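Galholm drawer tray for pens, skewers and other thin stuff. Worth it?
Home > Storage and Sorting > Drawers and Desks

v_hjaltested
2024-04-06
I keep seeing the Galholm tray recommended in here and I would like to hear from people who have owned one longer than a weekend. The claim is that you sort everything long and thin by length, put it in the slots, and the drawer stays tidy. I don't believe it. Every sorting system I have bought looked great until the first time somebody needed a pencil in a hurry.

My drawer has pens, pencils, crochet hooks, bamboo skewers, a meat thermometer, two knitting needles that don't match and a lot of refills that may or may not fit anything. Is a tray with 14 slots going to fix that, or am I paying for a box of smaller boxes?

Vibeke

drawerdad
Box of smaller boxes. You knew that when you typed it.

pinecone_ridge
I like mine! Had it since last April, the slots are deep enough that nothing jumps over when you slam the drawer (my kids slam everything) and I can find a crochet hook without stabbing myself on a skewer first. Is it perfect, no, the short slots are useless for anything except golf pencils. But I'd buy it again.

v_hjaltested
What do you have in the short slots?

pinecone_ridge
Golf pencils. And birthday candles.

elangat
I'm with Vibeke on this. I bought the Mekex version, same idea with a lid, and gave it away after two months. Sorting by length sounds sensible until you count how many things you own that are the same length and have no business being next to each other. A chopstick and a paintbrush are the same length. I don't want them sharing a slot.

What I do now is dump the whole drawer out on the table and sort by what the end looks like. Points go together, brushes go together, flat ends go together. It takes a while because you have to pick each one up separately.

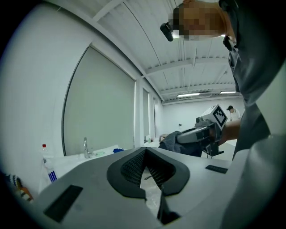
Thin and dark with a small point on the end, so by my rule it goes with the points.

Anything with a point goes into a tall jar, point down. Everything else goes back in the drawer with no tray at all. I've kept that up for 3 months, and I'm not a tidy person.

drawerdad
So the dark thing in your photo, is it a pen or a skewer? Can't tell from there.

elangat
Doesn't matter for the sort. It has a pointed tip. Jar.

drawerdad
It matters if I'm about to write a check with it.

v_hjaltested
I think drawerdad has found the hole in this. If pens and skewers go in the same jar, point down, then all I see from the top is a bunch of blunt ends. I'd be pulling out four things before I got the one I wanted. At least in a drawer they're lying flat and I can see the whole length.

elangat
You learn the tops pretty fast. Pens have caps or clickers.

v_hjaltested
Mine have lost their caps. That is a separate problem, I admit.

maplehurst_jo
Jumping in because I've owned both trays. The Mekex lid is a waste. You take it off once and it lives behind the couch. The Galholm is sturdier but it was half an inch too wide for my kitchen drawer and I had to put it in the hall dresser, where I now keep skewers, which makes no sense to anyone who visits. Measure the inside of the drawer, and measure it at the back too. Mine narrows.

Also the product photos for both of them show maybe one pencil per slot. Who has one pencil?

pinecone_ridge
OK the narrowing thing is true, mine only fit because my drawer is huge. I should have said.

rubberband_ed
Can I ask why any of this needs a product. Cut down a cereal box. Tape. Done. I have been doing it since college and when it gets gross you throw it out and make another.

maplehurst_jo
Cereal box walls flop over as soon as you put a pair of scissors against them.

rubberband_ed
Don't put scissors in it.

elangat
Scissors aren't long and thin anyway. Different drawer.

drawerdad
I keep scissors in the same drawer as everything else and I'm fine. My whole system is that I open it and look. Takes me less time than reading this thread.

v_hjaltested
How often do you find what you want?

drawerdad
Often enough. I buy another one when I don't.

v_hjaltested
I went and measured. Robles, the hardware store near me, has the Galholm on the shelf, so I took a tape over there as well, and it would fit at the front of my drawer and jam at the back, same as Jo said. I also noticed the slots don't lift out. If a pen leaks in one you have to wash the entire thing in the sink. The box says "easy clean," and I'd like to know who decided that.

For now I've tried a version of Emmanuel's method. I dumped it all out and sorted by ends, but I used two jars, one for things that write and one for things that go in food. The knitting needles went to my sister. Most of the refills fit nothing and are in the trash.

elangat
Two jars is fine. I'd still call that my method.

pinecone_ridge
Does anyone want a used Galholm then, no, kidding, I'm keeping it. Has anybody tried the Ellatell one with the sliding walls though? The walls look thin to me but at least you could make the golf pencil slots bigger.

maplehurst_jo
Saw it in a store. The walls slide when you want them to and also when you don't.

v_hjaltested
Still interested if someone has had one in a real drawer for a while. I'm leaving the jars where they are until then.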